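Grasp drops when wrist passes over sink edge
Girkmont forum > Control and planning

cgarside
Planner keeps swinging the elbow out wide near the sink, then the hand loses its grip. Running 60 Hz on the outer loop. Anyone else?

umwood_lacey
60 is too slow for contact. Go to 200 and it'll settle.

akash_p
Disagree, rate isnt it. Sounds like your collision model has the sink as a solid box so the planner goes the long way round. Mesh it properly.

cgarside
Mesh is over 3000 faces, planning time gets silly. Tried a box with a hole, a bit better.

ffurnival
Same kitchen job here — left hand has the white cylinder by the sink, right one's at a plate over the dishwasher rack.

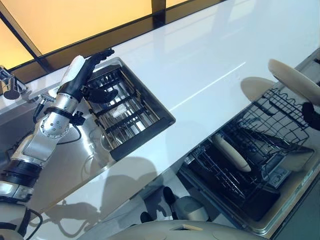

Fixed mine by planning both arms together, not one then the other. Slower to solve but no more daft elbows. Thumb torque limit wants checking aswell.

umwood_lacey
Still say try 200 first, takes 2 minutes.

cgarside
Ok ok, trying it tonight. Will post logs.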